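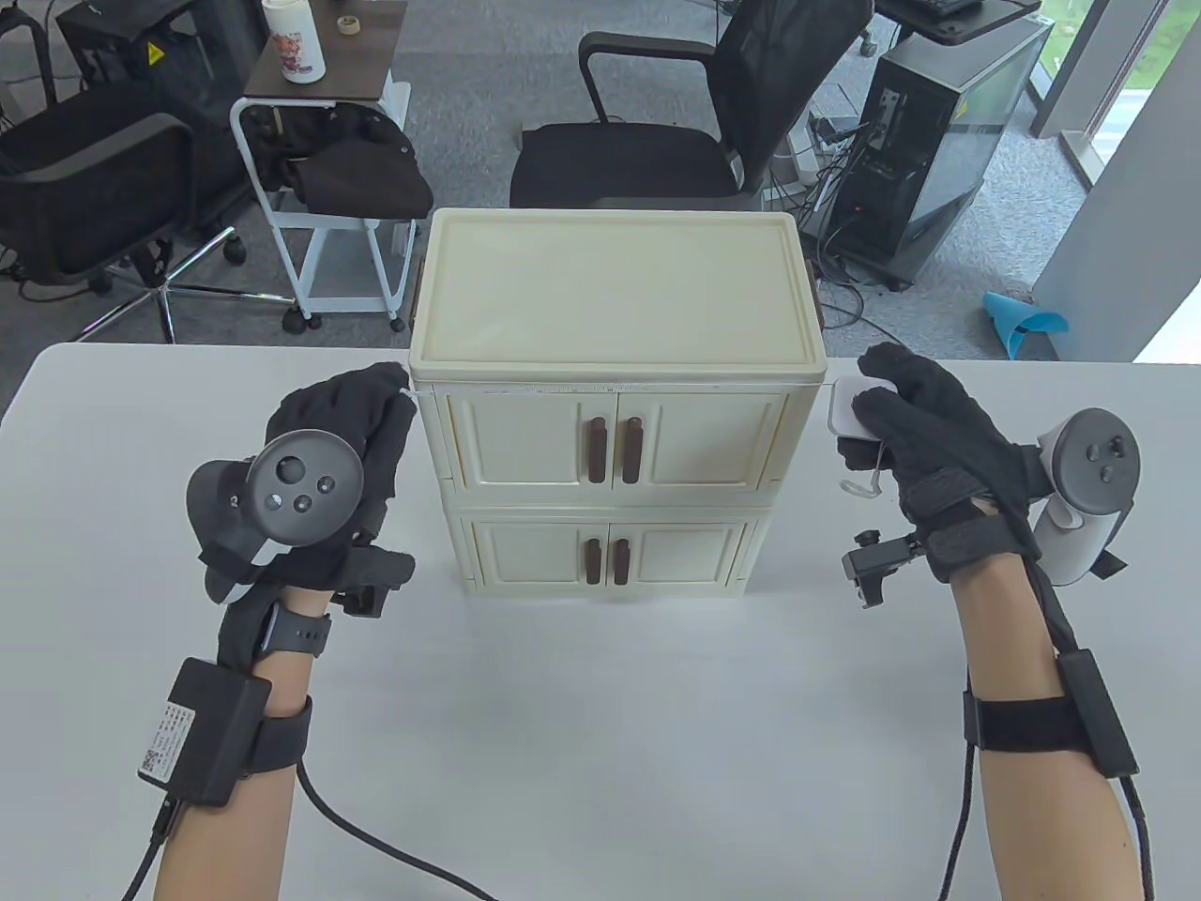
Why did the students record their own hands before they programmed anything? The course had one arm and 13 students, and hand recordings let every pair collect data each week.

4.2 Recording sessions

Each pair wore the Firkari glove set in turn, with a controller strapped to the back of each hand and an electronics box on each forearm (Figure 3). The task list covered small household objects, among them a cream-coloured cabinet with small doors. Students wrote the task steps themselves and agreed them with the tutor.

The class recorded 525 attempts in December. We removed 59 of these, mostly for lost tracking - the rest were labelled by a second pair. Labelling took longer than recording, and two pairs asked for extra lab time.

Figure 3. Two-handed work at the cabinet, with gloves and controllers worn on both hands.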